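Slide 4 – where we are in August

OK, so the arms. Adel Ezzat and I have been at this in my garage in Trondasville, and before we let anything near real dishes we run it in the simulator. Cheaper. I broke a mug on day one and learned my lesson.

The task is setting out cups on a tray, both hands going together. We've done 702 runs so far, and I want 1,000 before I trust it. (Pause, let them look.)

Each gripper has its own white cup, one toward either side of the yellow tray. The pink bowl and the rice cooker are on the table too – leave those for questions.

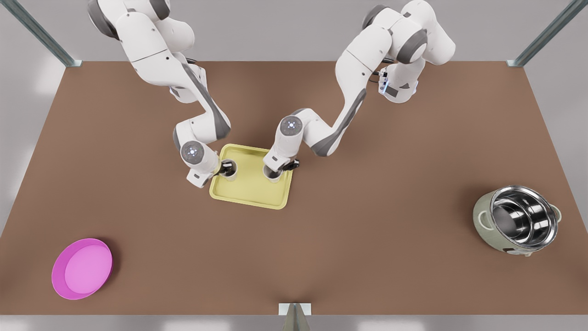
Slide 5 – the real bench

Parts came to about 400 dollars over budget. Mention the Drarar brackets, then move on fast!

Comments (2)

Bouchra Ghoneim: Great talk! Are you sharing the cup model?

kettlefan78: What do you run the sim on?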